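Company > About Us > Who We Are

Tinia is a family company of 59 people. We make plastic fittings for water pipes in houses, gardens and small farms. Our workshop is in Mostbridge, in a former grain mill which was built in 1811, and the old stone wheel still stands near the main entrance. Visitors often ask to take a photo with it, and they are always welcome.

The company was started by Aisling Ó Néill, who was first a plumber and not a manufacturer. She was tired of waiting for small parts to arrive from far away, so she began to make them herself with one second-hand press. Her first customer was the hardware store Leclerc on the other side of the river. They buy from us still today.

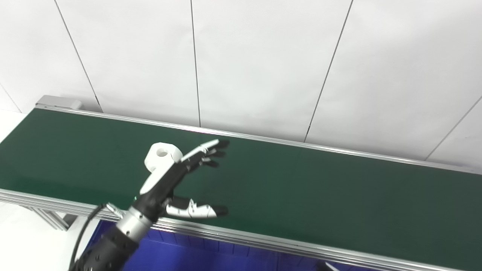 In the first years we made only elbows and end caps. Now our catalog has 626 articles, and we keep the older sizes in it also when they sell slowly. Many houses in our region have old pipes, and the owner should not have to open a whole wall for one broken joint.

Our best known product is the Bendus coupling. It can be closed by hand, without glue and without special tools – a thing that many home owners have thanked us for. We sell it in bags of ten for shops, and in boxes of 200 for building companies. 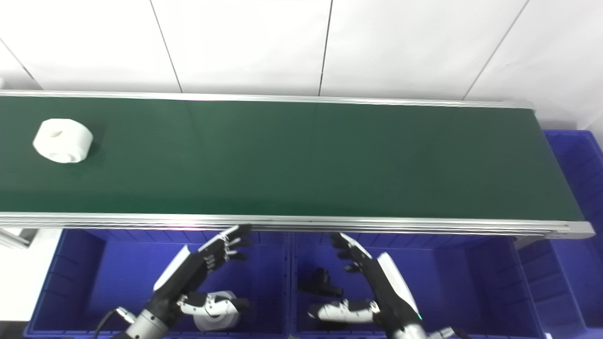 We deliver inside the region with our own two vans. For other places we work with a carrier, and the order leaves us normally on the next working day. Between the holidays in December the office is closed, but the telephone is answered in the mornings for urgent repairs.

Every summer we take four apprentices from the technical school. They spend their first month in the office and the warehouse, so they learn what customers ask for – and what they complain about. Young people who are interested can write to us or simply come by at the front desk.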